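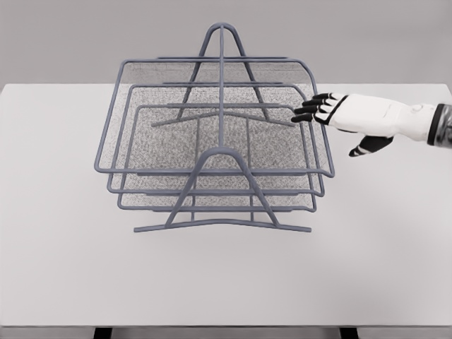
How Do You Pick a Hand for a Robot?

Hi! My job is trying out robot hands. I get to do this all day, and yes, it is as fun as it sounds (except for the paperwork). Kids who visit our workshop in Banisville always ask me the same thing: "Which robot hand is the best one?" I never have a quick answer, so I'm going to give you the long one.

First, try something. Pick up a pencil. Easy, right? Now put on a thick winter mitten and pick it up again. You can probably still do it, but you have to pinch between your thumb and the whole big mitten. Now try to pick up one paper clip. Grr!

Your bare hand and your mitten hand are both "grippers." A gripper is the part of a robot that holds on to things. Some grippers have only 2 fingers that open and close like a pair of tongs. Others look a lot like your own hand, with a thumb and fingers that bend in several places.

Meet the hands

The simple gripper on my bench is called the Gratach. It has two flat fingers, and it knows two tricks: open and close. That's it! You might think it would lose every contest, but it's strong and fast, and it hardly ever gets confused. If you need to move 272 boxes that are all the same size, get a Gratach.

The fancy one is called the Timanel. It has a white shell, black fingers and a thumb, and each finger bends at its joints the way yours do. It can curl around a ball or poke at a button. But all those joints need instructions! Somebody has to tell each one how far to bend and when. That somebody is usually my friend Etornam Sarpong, who writes the controller. A controller is the computer program that turns "go grab that" into a whole lot of tiny moves.

Practice on the computer first

Real robot hands cost a lot of money, and they can break. So before we let a real one near anything hard, we build a pretend world inside the computer. It's called a simulation. It looks a bit like a video game, but with a plain table and a plain wall and no dragons. (I have asked for dragons. Etornam says no.)

Inside the simulation, the pretend hand follows rules that are close to the rules of the real world. Things fall down. Things slide. If the hand bumps something, that something gets bumped. And if the whole thing goes crashing off the table, we press a key and start over. We can run 2000 tries without sweeping up anything.

One of our favorite test objects is a desk tray organizer, the kind that holds papers on a teacher's desk. It has three trays, one above another like stair steps, and it's made of metal rods and mesh. Mesh is like a very fine net.

Does that sound easy to grab? Ask yourself where you'd put your fingers. The rods around the trays are thin, so the fingers have to come in at just the right height. Too high and they close on air. Too low and they might bump into the tray underneath. And if you pull on the top tray too hard, the whole organizer could tip over on you.

Computers have trouble seeing it, too. Robots often use cameras to find things, and a camera can look right between those rods and through the gaps to the table behind. Abdul-Rahman Essien, who sets up our cameras, says it's like trying to find a window screen in a snowstorm. A big solid brick is so much easier!

How we compare

We want our tests to be fair, just like a race where everybody begins at the same line. So each hand gets 40 turns with the same object in the same spot. We do it in the simulation first, then with the real hands.

For every turn I write down whether the hand got hold of the object, whether it knocked anything over, and how long it took. I used to write down only the first one. Then Kwabena Quartey pointed out that one hand was "winning" by smacking everything sideways until it got stuck between the fingers. Ha! That went on my list of things to watch for.

The way a hand comes in matters as well. For the tray organizer, we have the Timanel come from the side with its fingers together and just a little curled, and its thumb lower down and apart. Try that with your own hand. See how there's a gap between your thumb and your fingers? The edge of a tray can fit in that gap, and then you squeeze.

So who wins?

It depends on the job (I did warn you!). The Gratach is great at boxes, blocks and cans. The Timanel is the one I'd pick for odd shapes, but it takes more planning, and Etornam drinks more coffee when we use it. When the jobs are all mixed up, we argue about it at lunch.

Try it at home

Find a friend and five things to pick up: a sock, a spoon, a coin, a plastic cup and a kitchen strainer would do nicely. One of you uses kitchen tongs. The other wears a mitten. Give each thing the same number of tries, and keep score on paper. Then swap and do it all again.

Next, close one eye and see if anything changes. Was the strainer harder to grab by the rim? How about the coin? If your tongs beat the mitten on everything, try a bigger sock.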